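Council's cup charge starts with big promises and few numbers

11 Feb 2020

Rernport council has voted to bring in a charge on throwaway cups at its own cafés, sports halls and market stalls, and says the move will "transform" the way the town drinks. How it will know whether that has happened is less clear.

Under the scheme, anyone buying a hot or cold drink in a single-use cup from a council-run outlet will pay an extra charge on top of the price. Customers who bring their own mug will pay nothing extra. A third choice is a returnable cup supplied by Stilon, a firm which already runs a similar service at two shopping centres further down the coast. Drinkers pay a deposit, hand the cup back at any outlet taking part and get their money returned.

Stilon will deliver 3000 cups for the launch. The council's press notice calls this "a cup for every regular customer", but when we asked how many regular customers there are, we were told the figure was not held. The notice does not say how many throwaway cups the outlets get through in a year either. Without that number it is hard to see what any later fall would be measured against.

There was a trial, of sorts. It ran in November at the leisure centre café and at the kiosk by the bus station. The report put before councillors says 3143 drinks were sold at the two sites during the month, and that 285 of them went out in a returnable cup. That is a little over nine in every hundred. The report describes take-up as "very encouraging".

It may be, for a first go. But the report has a second figure, tucked into an appendix, which got no mention in the debate. Of the 285 returnable cups handed out, it does not say how many came back. It says only that returns were "in line with expectations", and the expectations are not set down anywhere in the papers. A reusable cup that sits in a kitchen cupboard for the rest of its life takes more plastic and more energy to make than the paper one it was meant to replace, so this is the one thing you would want to know before ordering 3000 more.
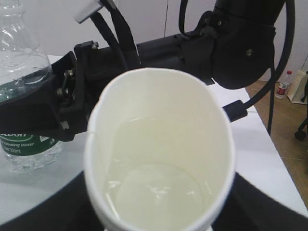
Paper cups are a fair target all the same. Most have a thin plastic lining to stop the drink soaking through, and that lining makes them awkward to recycle with ordinary paper. Rernport's household collection does not take them. There is a special bin outside the library, put in with some fanfare two years ago, and the council was unable to tell us where the contents go once it has been emptied.

Traders are split. The owner of the Srisuk noodle stall, which pays rent to the council for its pitch on the covered market, is worried about washing. The stall has one small sink and no room for another. Under the rules as drafted, dirty cups must be stored on site until Stilon collects them, and collections will be twice a week. "Where do I put them?" the owner asked. The council says it will work with stallholders on storage, which is what it said in the autumn.

Fulari, the bakery with the concession at the swimming pool, is keener. It has offered money off for people who bring a mug for years and says regulars are used to it. It also admits that most of its customers still take a paper cup, discount or no discount.

The set-up cost is given as £899 for each outlet, covering signs, staff training and a drop-off box. Running costs are not in the papers. Nor is there any word on where the money from the charge will go. One line in the report says it will be "reinvested in environmental priorities", a phrase wide enough to cover almost anything from tree planting to a new set of bin lorries.

None of this means the charge is a bad idea. The levy on carrier bags was sneered at too, and most shoppers now carry a bag without thinking. But shops had to count their bags, and the counts were published. Rernport has made no such promise for cups.

The council says the scheme will be reviewed after a year. It has yet to decide who will carry out the review, or what they will be asked to look at.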